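Ticket 694: Khaki caps losing shape after wash, buckle strap puckering
Product area: Hats and soft goods care
Status: Solved
Opened: 17 November 2024

Original report

Hi Flurnel help desk! I sort and wash secondhand clothes for the Polside swap shelf, and I love this job, but I've hit a snag with cotton caps. We got a bag of donated khaki ones with the curved brim and the little metal buckle on a fabric strap at the back. I washed them with a load of jeans (yes, I know, I know) on the normal cycle, 25 minutes, and hung them on the rack overnight.

What I'm seeing:
- crown has gone soft and caves in at the front seams
- strap is puckered where it meets the cap
- blue tint on the inside band of 2 of them

The brims are fine! No cracking, no waves. I'd really like to save these, they're such a great color and people grab them fast in the spring.

Reply from support

Thanks for all the detail, this is a very fixable one. Could you tell us three things: water temperature, whether the straps were buckled during the wash, and whether the jeans were dark or already faded? Please keep the caps out of the dryer until we've sorted out the tint, as heat can set it.

Update from reporter

Cold wash. Straps were open, so they probably got dragged around by the jeans. As for the denim, it was a mix, some deep indigo and some that's been washed to a pale blue. My money is on the indigo.
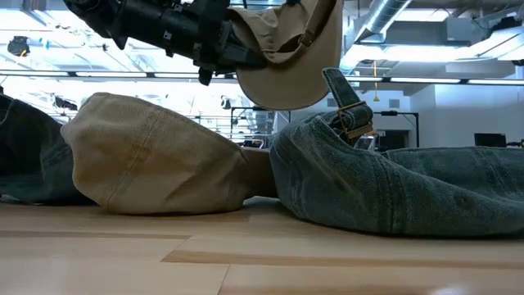 I also pressed on the crowns with my thumb, and the fabric itself feels great. It's the stiffening behind the front panels that has given up.

Reply from support

Good, then let's go step by step.

1. Soak the tinted caps in cool water with oxygen bleach (color safe, no chlorine). Check after an hour, and leave them longer if the blue is still there.
2. Rinse, then buckle the strap on its loosest setting.
3. Stuff the crown with a small towel, rolled into a ball. Push it right up into the top.
4. Spray starch on the inside of the front panels only. Let it dry with the towel in.
5. For the pucker, lay the strap flat under a damp cloth and press with a warm iron. Keep off the metal.

Update from reporter

Oh this is so good. The tint came out of one cap completely and the other has a faint shadow you'd have to hunt for. Starch worked on the first try! I did about 5 light coats, drying in between, and the front stands up by itself now. Straps are flat except for one where the stitching had pulled, so I'm going to unpick that and sew it again.

I've put a card over the Hotadum washer that says CAPS BY HAND, JEANS ALONE.

Closing note

Marked solved by reporter. Strap restitching to be logged as a new ticket if help is needed with thread weight.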